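# Open Day, Brendside
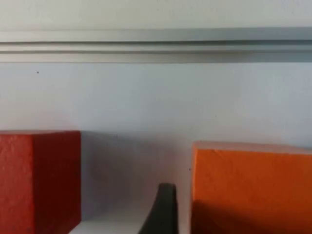 *Wrist view, red and orange blocks, bench 2.*

Karthik Bepari had given the demonstration 417 times and logged each one. Visitors stood behind the yellow line. The arm was called Temari and its tolerance was printed on a card.

"Which block does it prefer?" asked Citlali Espinoza, who had come over from Gudotside with the inspection form.

"It has no preference. The order is set in a file."

She wrote this down. "And who set the file?"

"Abeysekara, in July."

"Is he here?"

Bepari checked the cycle counter, which read 1,614, and entered it in the log.

"No," he said.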